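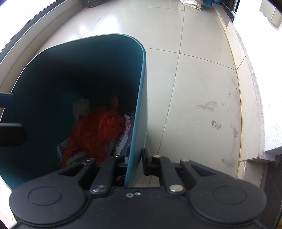 A teal waste bin on the floor.

About Cidberg

Cidberg is an office cleaning company based in Delodholm. We clean offices, dental practices and small shops, mostly in the evening after staff have gone home.

The company was started by Vandana Bajpai and Hafiz Tuhumury, who had worked the same night shift at a bus depot. Their first customer was an accounting office on Kirley Street, and we still clean it. Today we look after 101 sites. The largest is nearly 2,000 square feet of open office, and the smallest is a key-cutting shop with one sink.

Each site has a regular crew of two. They keep a logbook on the premises, and customers are welcome to write in it. Supplies are included in the monthly price. Window work and carpet washing are billed separately.

Raíssa Godoy handles new quotes and visits every site before we name a price. Mỹ Hoàng runs the evening schedule and is the person to call about a missed visit or a lost key. Fikri Wuisan trains new cleaners.

We are closed for the first week of August. Medical customers are covered that week by a reduced crew.

Page updated Apr 21, 2022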